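Karnthorpe jewelry workshop Oteck to reopen its enameling room in July
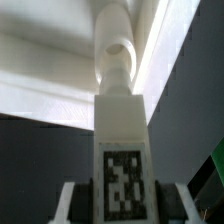

Oteck, the silver jewelry maker based in Karnthorpe, will reopen its enameling room in July after moving the work in-house from an outside supplier. The company said the room will handle all hand coloring for its pendants, cuff links and brooches, starting with the Prendeo range.

Prendeo was launched as a set of plain silver pieces and has been sold that way until now. The enameled version will come in 23 colors, most of them blues and greens, with a smaller group of reds. Customers who already own a plain pendant from the range can send it back to have color added. The charge will depend on the size of the piece, and a price list will be available at the shop counter before the room opens.

Two new kilns have been installed on the ground floor, in the space last used for packing. Packing has moved upstairs. The old room closed when the lease on the annex ran out, and for several years pieces were sent away for coloring and returned for polishing. Oteck said the trip added weeks to some orders, especially before the holidays.

The full list now runs to 558 designs, counting each size separately. Of those, 364 will be offered in enamel by the end of the year. Chains and plain wedding bands are not included.

Cárdenas, the gallery shop on the other side of the market square, will carry a selection of the brooches from opening week. It already stocks the company's silver spoons and christening cups. Orders for custom colors will be taken only at the Oteck counter, where a tray of fired samples will be kept for customers to compare in daylight.

Repairs to chipped enamel on older pieces will begin later in the fall. The company asks owners not to mail items for repair before then. The shop will keep its usual hours while the room is being set up, but the side entrance will stay closed, and visitors should use the door on the square.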